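Lab 4 handout — Comparing handheld grippers

Reading: Benítez notes, section 2, up to the part on jaw stroke.

Two gripper models are compared this term, the Holton and the Sastis. Each group runs both on the same bench task and logs with the Flisari recorder. Set the recorder to 1000 Hz for force and leave the pose stream at its default. Groups that changed the pose rate last year could not align their logs.

Procedure. Complete 8 trials per model. Start each trial with the jaws fully open and hold still for 2 seconds so the marker pose settles. Close on the target at normal hand speed, lift, release. Save the log before starting the next trial.

Bimanual trials use one gripper per hand. Keep both marker plates facing the head camera during the approach.

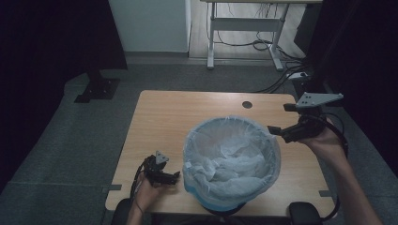
Cable drag shows up in the wrist torque channel as a slow offset. Subtract the mean of the hold period before computing peak values. Samples above 2000 counts are saturated — drop them and report how many were dropped.

Hand in: one plot of jaw opening against time per model, a table of peak force, and the raw logs. Due in May, before the review session.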